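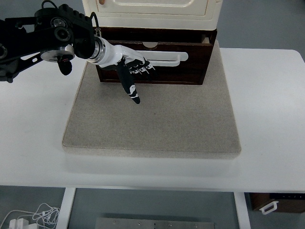
The Kevurska test cell, with the hand set up at the drawer unit.

Starkolex publishes its upkeep notes for the Kevurska cell, and says they promise less than buyers may want

13 June 2020 - Starkolex has today put out the full set-up and upkeep notes for Kevurska, its one-arm test cell for drawer pulling. The firm says the notes are meant for workshops that have been told such a cell will look after itself. It does not believe that, and the notes say so on the first page.

Kevurska is a plain arrangement: a black arm, a black-and-white hand with curled fingers, and a brown drawer unit with a long white bar handle, standing on a thick felt-like pad on a white table. The notes run to 12 pages. Most of them deal with the wrist and the hand, where Starkolex says nearly all of its own lost time has gone.

"We were sold the idea of a cell you set up once," said Han-gyeol Ji, who keeps Kevurska running. "I have set it up 9 times since May. Some of that was our own fault, and I would still like to see the cell that needs it only once."
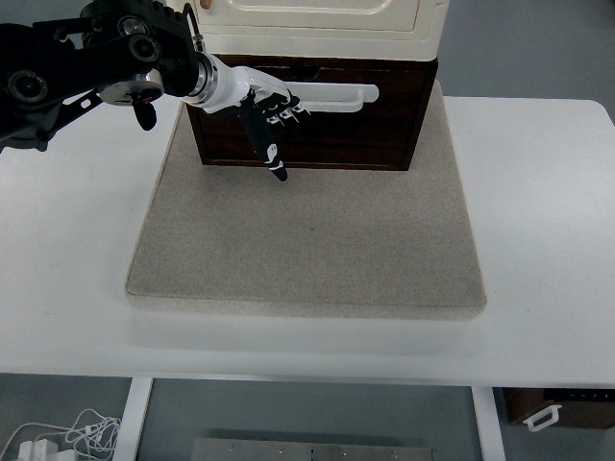 Photo: Starkolex

The notes ask for the drawer unit to go on the rear half of the pad, leaving the front clear for the thumb, which points down while the fingers line up with the handle. Starkolex checks that line at the start of each shift, with the arm stopped, and again after anyone has leaned on the table. It does not accept a saved position as proof that the hand is where it should be.

The wrist joint is checked every 200 pulls. Brimeo, which supplied the arm's mounting parts, had suggested a gap of about 700. Starkolex tried the longer gap, did not like the drift it found, and went back. Cables along the arm are looked over at the same time for rubbing.

Yook, the software used to log faults, gets a page of its own. Starkolex finds it handy for dates and poor at causes, and keeps a paper book next to it.

The firm makes no claim that the routine will suit other hands or other furniture. It has no figures on cost savings and is not offering any.

The notes are free on request from the Starkolex press desk. Visits to the cell can be arranged, though not on days when the wrist is off.

ENDS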